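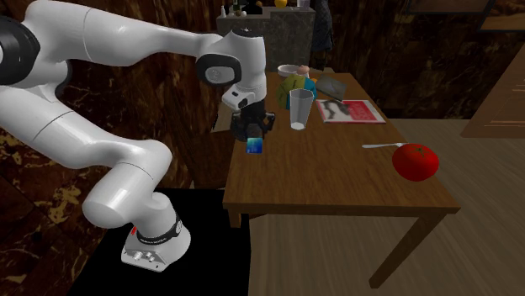 I get asked a lot how I keep a tabletop arm happy in a regular room, so I wrote down what I do with mine. None of it is fancy. Most of it is wiping things.

Start with the pedestal. Before I switch on I put a hand on each side of it and push, the way you'd test a ladder. If it gives at all, I snug the bolts in a crisscross order, a little at a time, and push again. I once spent two evenings blaming the gripper for missing things when the pedestal had crept a hair on the floor (I felt pretty silly). Now there's a strip of painter's tape along the floor edge and I can see any creeping right away.

Cables next! Follow them with your fingers from the connectors on the base and feel for kinks or a plug that's worked loose. Power off for this, please. I leave a loop of slack big enough to fit my fist through.

Fingertips get a wipe with a barely damp cloth, then a dry one. No kitchen degreaser – it left mine slick, and a slick finger will drop a glass. If the pads look shiny I rub them lightly with a clean pencil eraser and wipe again. I bought Susier replacement pads in November and they fit fine, though the little screws that come with them are soft, so go easy.

For a grip check I use everyday stuff. A block first, then something round like a tomato, then something flat and slippery like a phone. Flat things show up a crooked finger faster than anything else I've tried.
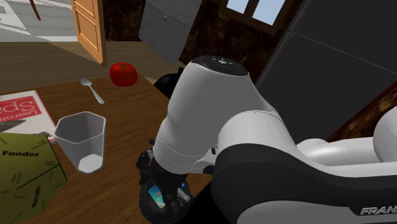
Go slow with those, and keep the first lift low over the table. Four good lifts in a row and I call it done. If one side lets go early, check that both pads are seated before you touch any settings. I changed settings first for ages and only made more work for myself.

Keep a notebook by the switch, too. Mine says 1,867 hours on the counter as of the last cleaning, and I wipe down the joint covers every couple of weeks, sooner if we've been baking. Flour gets everywhere.

The Bogale grease I used to recommend is hard to find now. I've switched to Drakanach, but check your own manual before putting anything on a joint, and skip it completely if yours are sealed.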